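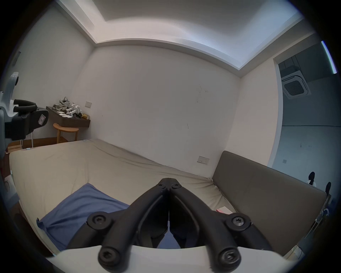 で、うちの洗濯物はいつ畳んでもらえるんですか、という書き込みが、公開した初日に課題トラッカーの一番上に付いた。ラベルは「enhancement」。まだ閉じていない。閉じる条件がわからないからである。

Drirnov データカード
版: 0.5
最終更新: 2022年6月20日
管理: Triden 家事操作グループ

概要

Drirnovは、寝室での布の操作を集めたデモンストレーションデータセットです。収録数はほぼ4000エピソード。対象は、布をつかむ、広げる、角を合わせる、畳む、の各動作です。人間なら電話をしながら済ませる作業ですが、機械にとっては今のところ、ほかのことをしながらやる作業ではありません。

名前に意味はありません。リポジトリを作るときに空いていた文字列です。

寝室を選んだ理由

卓上の布操作データはすでにたくさんあります。高さのそろった硬い机に、照明が均一に当たり、布は真ん中に置いてある。そこで学習した方策をベッドの上に持っていくと、たいてい最初の一手で困ります。マットレスは沈み、シーツにはしわがあり、つかみたい布の下にも布があるからです。Sukska(社内の評価ベンチ)では、机で優等生だったモデルがシーツのほうを熱心に引っぱり続けました。布をつかむという指示には、いちおう従っています。
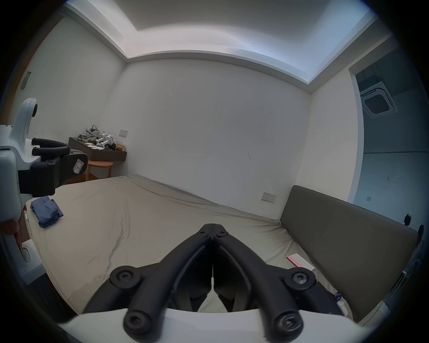
「畳む」の定義には、最後まで悩みました。初版では輪郭が長方形に近ければ完了としていたのですが、これだと丸めて押しつぶした塊もときどき合格します。現在は、見えている角の位置と重なりの両方を評価者が確認します。それでも、ベージュのシーツの上に青い布が少しよれたまま畳んで置いてあるような状態になると、評価者の意見は割れます。自宅でどの程度を「畳んだ」と呼んでいるかが、そのまま採点に出るようです。基準表を配ったあとも、この傾向は残りました。

データの構成

train: 学習用。エピソードの大半。
eval: 評価用。1008エピソード。1000で切る予定でしたが、残りの8を削る理由を誰も書けなかったため、そのまま入れました。
failed: 途中で中断したもの。削除せず、中断理由のタグを付けてあります。

各エピソードには、魚眼映像、指の開き幅、推定した手先の軌跡、作業の短い説明文が含まれます。説明文は日本語のみです。「いい感じに畳む」と書かれたものが残っていますが、修正しません。実際の家庭で出る指示はその程度だと考えています。

できること、まだできないこと

Sorensenは、本データで学習した基準モデルです。成功率の数字は載せません。布の種類と初期状態を変えるだけで大きく動くので、一つだけ書くと、それが一人歩きします。手元の印象は次のとおりです。

広げてある布の角を見つける: だいたいできる。
角をつまむ: できるが、下のシーツも一緒につまむことがある。
丸まった布を広げる: 気が長ければ見ていられる。
厚手の布を畳む: 途中までは感心する。
靴下を左右そろえる: 対象外。人間の成績も調べていません。

つまむ動作で厄介なのは、指先に入った布の量が映像だけでは読みにくいことです。角を一枚だけ取ったのか、寄せ集めて取ったのかで、そのあとの広がり方がまるで違います。シーツと布の色が離れていれば境目は追えますが、白いシーツに白いシャツとなると、アノテーション担当も拡大表示に頼っていました。
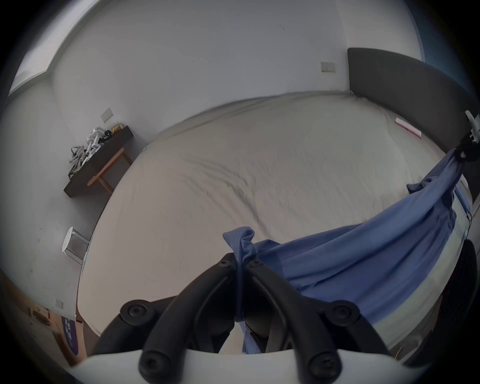 既知の問題

魚眼レンズのため、画像の端は強くゆがみます。補正済みの版は配布していません。必要な場合は同梱のスクリプトを使ってください。

手前の指が布を隠すフレームがあります。隠れた角の位置は推定値で、occludedの列が1になっています。

布以外の物がベッドの上に写るエピソードがあります。それらに正解ラベルはありません。Sorensenの旧版には、布を放り出して小物に向かう癖がありました。

収集は少数の部屋に偏っています。部屋単位で分割し直したい場合は、room列を使ってください。

想定しない用途

市販の家事ロボットの性能を主張する根拠には使わないでください。また、本データで学習したモデルを、人が寝ているベッドに対して動かさないでください。問い合わせが二件あったので書いています。

今後の予定

9月に次の版を出します。タオルと枕カバーを追加し、しわの多い初期状態を増やします。掛け布団カバーの交換も候補に挙がりましたが、試しに手でデモを取ったところ、収録した側が中で迷子になったため見送りました。

変更履歴

0.5: failedを公開対象に追加。occluded列を追加。
0.4: 「畳む」の完了基準を変更。旧基準のラベルはlabel_oldに残してあります。
0.3: 説明文の誤字を修正。「畳む」が「噛む」になっていたものを含む。

冒頭の書き込みには「0.5では未対応」と返信してあります。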